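The Spreadsheet Has Opinions

Posted in: Work, Money, Things I Said I Wouldn't Buy

The equipment request is due at the end of April, so I have spent most of the month in a spreadsheet with a tab called "grippers FINAL" and another called "grippers FINAL use this one." The second one is wrong too.

Some of you will remember last year's budget, in which I asked for a robot arm and got a robot arm. What I did not ask for was a table strong enough to bolt it to, a second power circuit, or a place to keep the box. The box is still in the hallway. Eleri Lewis hangs her coat on it.

So this year I am doing it properly, meaning I wrote down the small stuff first. We want to collect kitchen demonstrations with hand-held grippers, and the plan is four of them: three in use and one in pieces, which is how it always works out. I got quotes from two places. Lomach will sell us a finished unit with a carrying case and a support contract. Studalo will sell us a bag of printed parts, a bag of screws and a PDF. The Lomach price made me close the laptop and go for a walk. The Studalo price looked wonderful until I added the camera, the lens, the mounts, the spare fingers and the hours I'd spend looking for a screw on a gray floor.

Fingers, by the way, are the printer ink of this business. The soft ones wear, and they wear faster if you let visitors try. I had budgeted for one spare pair per gripper. Eleri looked at that line, said nothing, and changed it to three.

Then there's storage. Video piles up like laundry, and I had put down a single drive because a single drive looked modest and responsible. Pitkänen, who supply our computers and most of my headaches, suggested a small server instead and sent a quote good for 13 days. I've never understood what happens to a server on the fourteenth day. Does it get shy?

The part I enjoy is the props line. Finance sees "research equipment" and expects something with a serial number and a calibration sheet, and I have to hand over receipts for kitchen things. My current figure for props is around $288, and I will defend every dollar of it.

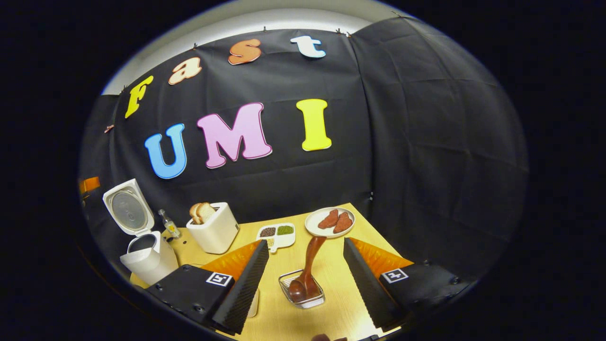 A toaster, a rice cooker, a plate, a ladle: none of it costs much, and all of it gets questioned. Last year I had a ten-minute phone call about a toaster. I had no call at all about the arm. Even the foam letters had to go somewhere, so they're under "signage," along with the clips.

My advice, if you're putting together one of these, is to price the table before the thing that goes on it. Price the lights. Put tape on its own line and then double it. Ask every vendor what shipping costs before you fall in love, and ask again after. Celent quoted us a very fair number for camera mounts and then wanted nearly as much again to put them in an envelope.

I still haven't decided between Lomach and Studalo. Eleri is for Studalo, on the grounds that we'll end up taking the Lomach ones apart anyway -- she has met me. I'm leaning her way, but I've asked both for a revised quote by noon tomorrow, and I've started a new tab.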